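Give the Cheap Hands a Fair Hearing 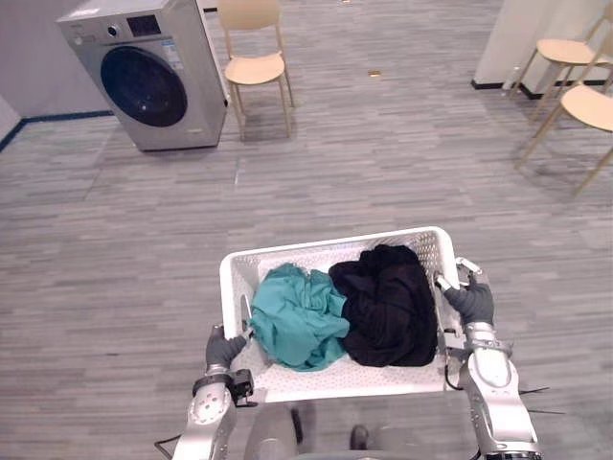
Two hands, one basket, one load: the view from the head camera during the laundry carry.

I have spent most of February comparing hands, and I want to make a case for the ones with fingers. I know how that sounds. Anyone who has kept a robot running for a living will tell you to bolt on a parallel gripper and get on with your life. Two jaws, one motor, done. I said the same thing for years, and I said it loudly, usually to Thenmozhi Reddy, who runs the bench next to mine at Neststead and has the patience of a rock.

What changed my mind was a laundry basket. We had three sets of end effectors on loan: the Minlow two-jaw, the Skakholm three-finger, and a pair of five-finger hands we'd been ignoring. The job was the same for all of them. Take the basket by both sides, lift, hold it out in front, carry it over to the washer. We did 200 lifts with each.

A basket with clothes in it is a wonderful test, much better than the foam blocks everybody uses! The rim gives. The load is lopsided (a big black bundle on one side and a lighter teal thing on the other is a pretty typical run), and it slides when you tilt. With two jaws you have a single pinch on each side, and the whole basket wants to swing around that line like a bucket on a handle. You can fight this in the controller. Rajeshwari D'Souza did fight it, for most of a week, and got the Minlow through 168 of its lifts, which I think is terrific work and also a lot of work for a basket.

With the finger hands, you get curl over the rim and a thumb pushing back from the inside. The hand makes a little clamp with some length to it, and the twisting mostly goes away before the software hears about it. Same controller, same gains, and Rajeshwari's clever code switched off. I was grinning like a kid.

Now the complaints, and they're fair. Finger hands have more to break. They need calibrating in the morning and sometimes again after lunch. The cables are a nuisance. Our Skakholm set was lovely on round things and never found a comfortable way to hold a thin rim, so more fingers isn't some magic ladder you climb. And if your whole day is picking up boxes of one size, please buy the two-jaw and spend the difference on something fun.

I'd also put in a word for a camera down near the wrist. The head view is great for the load and the floor ahead, but the underside of the rim is hidden from up there, and that is where a lot of our bad grips began. Thenmozhi argues you can get the same thing from motor current. She may be right. We're running that next, on the Xenos controller, with the wrist views turned off.

So try it with something floppy and annoying from your own house before you decide. A basket, a bag of potatoes, a wet towel. Keep the failures too, we learned more from those than from anything in the spec sheets.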